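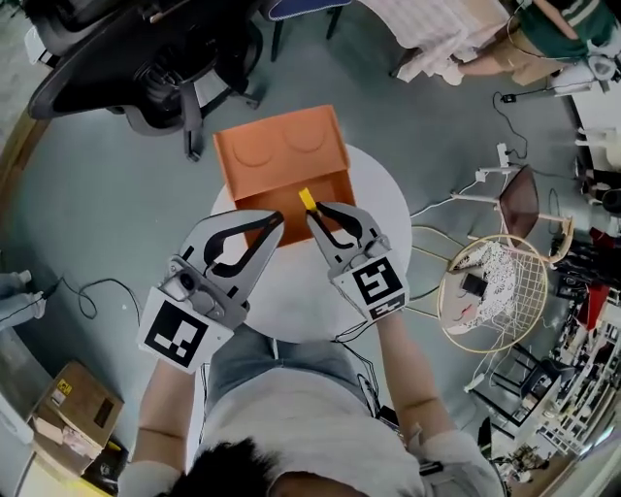

Finding out why a hand-held gripper loses its place (and getting it back)

If you record with paired hand-held grippers for long enough, sooner or later you'll open a session and find that one hand has wandered off. The right gripper is picking something up from a box on the table, just as it should, and the left one is floating somewhere near the ceiling, or sliding gently sideways through the tabletop. It's a dreadful feeling the first time, especially if you've just put in a full morning's work, but please don't bin the recording yet! Most of these faults come down to a handful of causes, and you can check for all of them with the gear you already have.

I've written this for the Prenex pair we use at the Kiturberg workshop, with the square marker on the white plate of each gripper. The menu names come from Rasach, our recording program, so yours may be called something else, but the order of the checks should still hold up.

Before you touch anything

Stop the recording and save it under a new name. I know it's tempting to give the cable a wiggle straight away and see whether the hand jumps back (I've done it more often than I'd like to admit), but once you've wiggled it you've lost your best clue. Leave the grippers switched on, lay them down gently and write down the time the trouble started. Our worst one began a little after 10 in the morning and we didn't spot it until lunch.

Step 1: Read the log

Open the session in Rasach and go to the Tracking tab. You're looking for one of two messages. "Marker lost" means the tracking couldn't find the square on the plate. "Stream gap" means the pictures themselves stopped arriving for a moment. They look exactly the same when you play the session back, with the hand drifting away in both cases, and they have nothing else in common.

In our bad session the first message turned up at frame 3117, and it was a stream gap. We'd already spent a good hour cleaning markers by then.

Step 2: If it says "marker lost"

Wipe each marker with a dry, soft cloth. Don't use spray, as it can creep in under the edges and lift the print. Then look at the square from a low angle with a lamp off to one side. If you can see a bright patch sliding across the black, the tracking is probably seeing it too, and you'll want to turn the lamp or close a blind.

Next, think about how you hold the thing. When you're reaching into a box for something small it's very natural to roll your wrist inward, and that can tip the plate out of view or tuck it behind the side of the box. Try the same reach slowly with the live view open and watch the marker outline. If it flickers, turn the box a little or fold the lid further back before you change anything in the software.

Step 3: If it says "stream gap"

Start with the cables. Ours are thin, and a thin cable that hangs down beside you gets sat on, stood on and caught on the backs of chairs. Run your fingers slowly along the whole length and feel for a flat spot or a kink. Then check both ends are pushed fully home — the plug at the gripper end works loose long before it looks loose.

After that, swap the cables between left and right and record for 60 seconds while you move both hands about. If the fault moves to the other hand, it's the cable. If it stays where it was, suspect the gripper's own socket, and put that gripper aside for repair.

While you're down there, have a look at the floor. Any power lead that crosses the place where people walk should be taped flat or moved. A tug on a lead can drop your power for an instant, and it can drop you as well, particularly with both hands full.

Step 4: Zero the pair again

Put both grippers on the table with the fingers closed, choose Re-zero, and keep your hands off until the outline turns green. If it hasn't gone green after 4 tries, restart Rasach and begin this step again.

Step 5: Save what you can

Cut the session just before the first message and keep the front part. Don't try to smooth over the gap. We did that once for the Rizvi set, and the arm that was later run from it swung hard at a table edge in playback. The arm was stopped in time and the table has a dent. Mark the rest of the session as faulty, with the message and the time in the notes box, and record those reaches again.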